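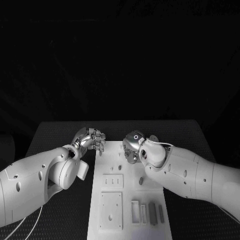

By Zuramus

Why Do We Have Day and Night?

Every morning the sky gets light, and every evening it gets dark again. People once thought the Sun traveled around us. It does look that way, but the Earth is the one doing the moving.

The Earth spins like a top. It turns all the way around once a day, and it never stops. You can't feel it because the ground, the air, the oceans and your house are all turning together at the same steady speed.

How fast are we going?

That depends on where you live. At the equator, the line around the fattest part of the Earth, the ground moves at more than 1,000 miles an hour. Closer to the poles it moves more slowly -- those places have a smaller circle to travel in the same amount of time.

Light side, dark side

The Sun can only shine on half of the Earth at once. When your town is on the half that faces the Sun, you have day. As the Earth turns, your town is carried around to the other half, and you have night. While you are eating breakfast, children far away are getting ready for bed.

Try it yourself

You need a flashlight, a ball and a small sticker.

Put the sticker on the ball. This is your town. Make the room dark and ask a friend to shine the flashlight at the ball from the side. Now turn the ball slowly to the left, so that the front of it moves from your left hand toward your right. Watch the sticker go into the light and out again. One full turn is one day.

Why are winter days short?

The Earth leans a little to one side. In December the northern half leans away from the Sun, so the days there are short. By February they are getting longer again. In June the northern half leans toward the Sun, and it can still be light at bedtime.

Words to know

Equator: the line around the middle of the Earth.
Pole: the very top or very bottom of the Earth.
Rotate: to turn around and around.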